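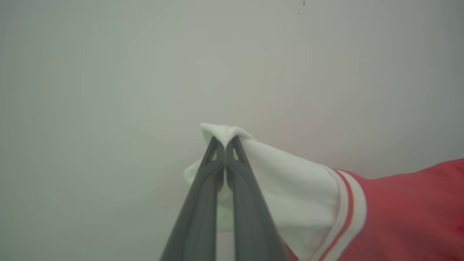

Attached: pale surface, two specks near the top.

Re: [Darow-neighbors] Repainting the stairwell, again

Tzu-hsuan Poon wrote:
> Can we please settle the color before December? Buchanan
> quoted 1,795 for all four floors with two coats, and 640 if
> we do the prep ourselves and they only spray. I vote for
> the gray we had before. It hid everything.

It did hide everything, Tzu-hsuan, including the light switch on the third floor, which I spent most of last winter finding by hand.

I have no quarrel with gray. My quarrel is with the word "prep." Last time that meant me, a bucket of filler and my brother-in-law, who left at lunch to buy sandpaper and came back at 5:30 with a fish tank. If we go for the cheap quote I'd like to see names next to floors before anybody signs. I'll take the second floor. I will not take the bit over the bikes.

On color, I picked up two cards from the shop on Purnimeck Street. One is called Oat Silence and the other is called Harbor Linen, and my wife and I have lost track of which is which. Either would be fine. The man there also tried to sell me a washable finish, more than 700 extra for the whole job, and said it would stand up to children. I asked if it would stand up to the Arkov sofa coming down from four. He wanted to know how big the sofa was.

Does anyone still have the key to the meter cupboard? It'll need to come open for the painters whichever way this goes.

Rory MacRitchie
2nd floor, back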